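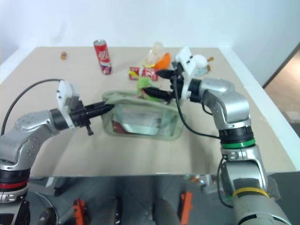 *Both arms over the pouch, with the soda cans behind it.*

**Two arms, one zipper: news from the back bench**

If you've been by the Sirnedora workshop this December you've probably heard the back bench before you saw it (the left shoulder joint has a whine we're still chasing). The two-arm build is up and moving! Lorne McIntyre and I have been at it most evenings, and I finally have enough to report that I get to take up a whole item with it.

The plan, for anyone who missed the fall meeting, is a pair of arms that can tidy a table. We started with picking up cans, which went fine. Then Lorne put a zippered pouch on the table and said that was the real test, and he was right, because I have thought about very little else. A can stays the shape it is. A pouch sags, slides, folds over on itself, and if you only grab one end the other end goes wherever it likes. You want one gripper holding and the other one working, and they have to agree about it.

Agreeing is where most of the hours went. Both arms run off Trimel, the little control program Lorne wrote for his plotter and has been stretching ever since, and for the longest time the right arm was answering late. We blamed the motors, then the power supply. It was one line in the config file! With that fixed, the lag between the two sides came down to 30 milliseconds, and you can see the difference from across the room. They move like they belong to the same machine now.
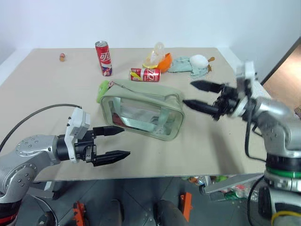
*Grippers open on either side of the green pouch.*

The other big change is in the fingers. Our old ones were wide and blunt, great for cans and hopeless on anything soft, so we switched to narrow tapered ones and I'm so happy with them. They can get in along an edge without shoving the whole thing across the table. The drawings are in the Vachon folder on the shared drive if you want to cut a set for your own project. Use the second version, please. The first has the screw holes 2 mm off, and I have a drawer full of proof.

We also keep a log of every practice run, good and bad, and it's up to 528 entries. Lorne has started sorting them by what went wrong, and "lost the corner" is winning by a mile. So the next job is getting the holding side to settle before the other side starts to pull. I have an idea involving a short pause and a softer squeeze, he has an idea involving a lot more math, and we're going to try both.

A few requests while I have your attention:

- Old pouches, pencil cases, toiletry bags, anything with a zipper. Stiff ones and floppy ones are equally welcome.
- A longer USB cable, if you have one spare.
- Please don't move the table! Everything is measured from its front edge, and setting it up again eats an evening.

If you'd like a turn driving, come find either of us at the back bench. It takes a few minutes to get the feel of it and then it's very hard to give up your seat.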